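주방 수세미랑 식탁 매트 걱정 없이 쓰는 흰 식탁 관리법

최종 수정일: 2020년 6월 12일

흰 식탁 쓰시는 분들, 김치 국물 한 번 떨어뜨리고 나서 가슴 철렁한 적 있으시죠? 저는 셀 수도 없어요. 이사 오면서 큰맘 먹고 흰 상판으로 바꿨는데, 첫 주에 카레를 흘렸거든요. 그 뒤로 이것저것 해 보면서 자리 잡은 방법을 적어 둡니다. 비싼 약품은 안 써요. 집에 있는 걸로 거의 다 됩니다. 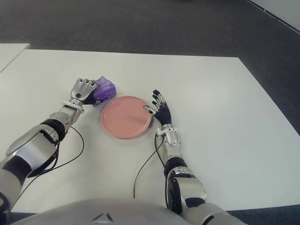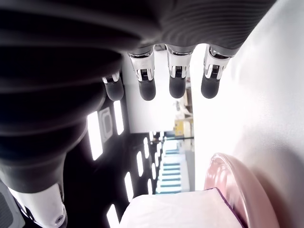
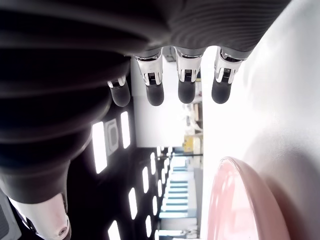 흰 직사각형 테이블과 분홍빛 둥근 접시(첫 번째 사진)

먼저 준비물이요. 극세사 행주 2장, 주방세제, 베이킹소다, 미지근한 물, 그리고 분무기 하나면 됩니다. 분무기는 400ml짜리가 손에 딱 맞더라고요. 예전에 625ml짜리를 샀다가 물을 채우면 손목이 아파서 지금은 화분에 물 줄 때만 써요.

매일 하는 닦기부터 볼게요. 분무기에 물을 채우고 주방세제를 두 방울만 넣으세요. 진짜 두 방울이요! 많이 넣으면 닦아도 닦아도 미끈거리고, 거기에 먼지가 다시 붙어서 오히려 누렇게 보여요. 상판에 바로 뿌리지 말고 행주에 뿌린 다음, 한쪽 끝에서 반대쪽 끝까지 같은 방향으로 쭉 밀어 줍니다. 동그라미를 그리면서 닦으면 빛 받을 때 자국이 다 보이더라고요. 저는 이걸 창가 자리에서 아침 먹다가 알았어요.

그다음 물만 적신 행주로 한 번, 마른 행주로 한 번 더. 귀찮으시면 물행주까지만 하셔도 되는데 마른 행주질은 이틀에 한 번이라도 꼭 해 주세요. 모서리 쪽에 물기가 남으면 나중에 테두리가 들뜰 수 있어요.

이제 얼룩입니다. 김치나 고추장처럼 빨간 얼룩은 시간이 제일 중요해요. 흘린 자리를 문지르면 번지니까 키친타월로 꾹꾹 눌러서 먼저 빨아들이세요. 그래도 색이 남으면 베이킹소다 한 숟갈에 물을 조금 섞어 되직하게 만들고, 얼룩 위에 얹어서 14분 둡니다. 왜 하필 14분이냐고요? 10분은 모자랐고 20분은 말라붙어서 긁어내느라 고생했거든요. 저희 집 기준이니까 건조한 날에는 조금 일찍 걷어 내세요.

걷어 낼 때는 젖은 행주로 살살 들어 올리듯이 닦으면 됩니다. 여기서 초록색 거친 수세미 쓰시면 안 돼요ㅠㅠ 얼룩은 빠지는데 잔기스가 생기고, 그 기스에 다음 얼룩이 더 잘 들어가요. 제 식탁 오른쪽 구석이 딱 그 모양입니다.

카레는 좀 다른 이야기예요. 강황 색은 베이킹소다로도 잘 안 빠집니다. 닦을 만큼 닦고 나서 노란 기가 조금 남았다면 햇볕 드는 쪽으로 식탁을 돌려 두고 며칠 기다려 보세요. 저는 커튼 걷어 놓고 출근했더니 주말쯤엔 어디였는지 찾기 어려울 정도로 옅어졌어요. 다만 원목에 흰 칠을 한 상판이라면 직사광선을 오래 쬐는 건 권하지 않아요. 칠 색이 변할 수 있거든요.

볼펜이나 사인펜 자국은 소독용 알코올을 면봉에 묻혀서 선을 따라가며 닦습니다. 꼭 안 보이는 데서 먼저 시험해 보세요. 코팅 종류에 따라 광이 죽는 경우가 있어요. 저는 상판 밑면 가까운 옆면에 콕 찍어 보고 다음 날 확인한 뒤에 썼어요.

뜨거운 냄비 자국 물어보시는 분도 많은데, 하얗게 뜬 건지 누렇게 탄 건지부터 보셔야 해요. 하얗게 뜬 자국은 드라이기를 약한 바람으로 멀찍이서 쐬면 옅어지기도 합니다. 누렇게 탄 건 저도 포기했어요. 화병 올려 두고 삽니다, 하하.

접시 바닥도 한 번씩 뒤집어 보세요. 유약이 안 발린 굽이 까끌까끌한 접시들이 있는데, 그걸 식탁에서 쓱 밀면 회색 줄이 생겨요. 고운 사포로 굽을 몇 번 문질러 주면 훨씬 나아집니다. 문지른 다음엔 가루를 물로 씻어 내시고요. 이미 생긴 회색 줄은 치약을 조금 묻힌 행주로 힘 빼고 닦으면 거의 지워져요. 무광 상판이면 거기만 반질반질해질 수 있으니 아주 조금씩만 하세요.

매트는 실리콘보다 천 쪽이 저한테는 맞았어요. 실리콘은 밑에 물이 고여도 모르고 지나가기 쉽더라고요. Clevby에서 나온 면 매트를 쓰는데 빨아도 많이 안 줄어서 만족해요. 진한 색 매트는 처음 두세 번은 따로 빨고, 완전히 말린 다음에 까세요. 젖은 채로 올려 뒀다가 남색 물이 든 적이 있어요.

대리석 상판은 제가 안 써 봐서 잘 모르겠어요. 산성 세제가 안 좋다는 말은 들었으니 식초나 레몬은 피하시고, 산 곳에 먼저 물어보세요. 다음 글에서는 식탁 의자 방석 빠는 법을 올릴게요. 솜이 뭉쳐서 지금 두 번째 시도 중입니다!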